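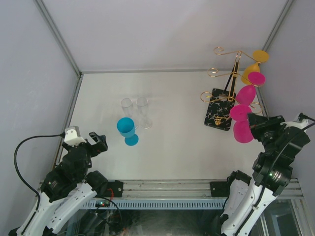
Two-arm cell, glass rack task: four glasses on the rack, blue one on the table.

Wirnora Robotics Club – minutes, 2024-07-13

1. Previous minutes
Accepted with one correction: the spare servo order went to Gumach, not Frandsen.

2. Rack task
The club has 252 recorded runs. The Westumura rules ask for plastic wine glasses hung by the foot, with both arms allowed. Failures are mostly on the lowest hook, where the gripper has little room beside the rack. Agreed to record 12 more runs for that hook before any retraining. Rack position to be marked on the table with tape.

3. Flutes
Proposal to add the clear flutes to the task. Objection that they are hard to pick out against a white surface. Deferred to October. They may stay on the table as distractors.

4. Left arm
Wrist joint drifts after long sessions – more than 3 degrees at the last check. Recalibrate at the start of each session and enter the offset in the log.

5. Wiring
Cables under the front rail to be labeled at both ends. Power off first.

6. Access
Limit of 8 members in the lab at one time stands.

Action items carried over: backup of run data, new log sheets.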